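Lab 4: Comparing Two-Finger Linkage Grippers
Course notes, Manipulation II
Instructor: Jolien Bakker. Bench questions to Geert Smits, Saturday session only.

4.1 Purpose
The lab compares two finger closing modes on a packaged object with a flexible part. The test object is a wired mouse in an open cardboard box. The shell is rigid and the cable is not, so a grasp that suits one often fails on the other.

4.2 Grasp types
A linkage finger can close in two ways. In a parallel grasp the fingertip pads stay aligned and contact is made at the tips. In an enveloping grasp the inner links touch first and the outer links wrap around the object. Start every trial with both fingers fully open. 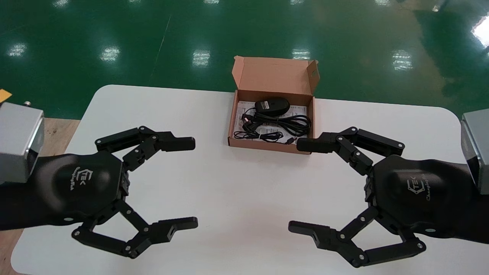 For the shell, use the parallel grasp and approach from above. Keep the tips clear of the tray walls. Contact with a wall shifts the box and invalidates the recorded object pose. For the cable, take one loop only and lift slowly.

4.3 Camera placement
The head camera gives the box position relative to both grippers. It is a poor source for fingertip contact, as the palm may hide the object during a top approach. The wrist camera keeps both fingers in view and should be used for the last part of the descent.
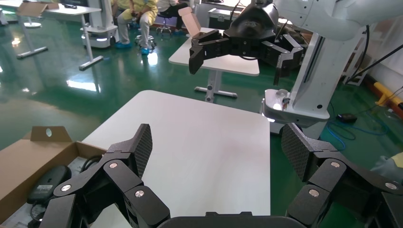

Expect background clutter in the wrist view. Restrict the detector to the near tabletop and the box before running the pose estimate, or it may return objects on the floor.

4.4 Trials
Run 32 trials per mode. Log mode, approach angle, first contact and result. A drop within the lift counts as a failure. Report shell and cable grasps in separate tables.

Reading: Baert notes, section 17.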